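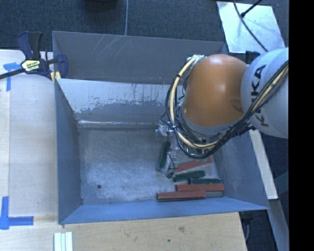 4. Recording demonstrations by remote control

Each demonstration teaches the arm one complete pick, from the moment the gripper leaves the ready position until it returns there. The Sukura controller stores arm position, gripper state and operator input together in one file. Start with the blocks gathered toward one side of the bin, the red and green ones mixed, and leave the other side of the floor clear so you have room to bring the gripper down. A block lying against a wall is harder to grasp than one in the open. Save those picks until you are used to the hand controller.

4.1 Before you start

1. Check that the bin is clamped to the work surface. Push on the corner with your hand. If the bin moves, tighten the clamp and repeat the bin location check in section 3.

2. Look over the cables and hose along the arm. They must be able to follow the wrist through a full turn without pulling tight.

3. Set the speed limit to 300 mm/s or lower. New operators should use the Slow setting.

4. Clear all people and loose tools from the marked area.

CAUTION: Keep one hand near the stop button whenever the arm is enabled. Do not reach into the bin to straighten a block. Press Stop, wait for the drive light to go out, then reach in.

4.2 Recording a pick

1. Hold the enable switch on the hand controller halfway down. Pressing it all the way stops the arm.

2. Press Record. The controller beeps once.

3. Move the gripper over the block you have chosen and turn the wrist until the fingers line up with its long sides.

4. Lower the gripper slowly. Stop before the fingertips touch the bin floor.

5. Close the gripper and wait for the grip signal.

6. Lift straight up until the block is above the bin walls, then move to the drop point and open the gripper.

7. Return to the ready position and press Record again to end the file.

8. Mark the file Good or Reject. A missed grasp followed by a second try can be marked Good if the block reached the drop point.

NOTE: Long pauses are trimmed when the file is saved. Short ones are kept, so try to move at a steady pace.

4.3 How many to record

Record at least 7 picks for each starting layout, then rearrange the blocks and begin a new group. The Pletdale training set has 486 picks, all marked Good. Include blocks at steep angles and blocks that touch each other.

4.4 If recording stops early

Error 3 means the hand controller lost its connection. Release the enable switch, reconnect and start the pick again. The partial file is saved as Reject.

If the arm stops with the gripper against a wall, use Back Out on the service screen. Do not free it with the hand controller.

Section revised 29 September 2022, S. Tuhumury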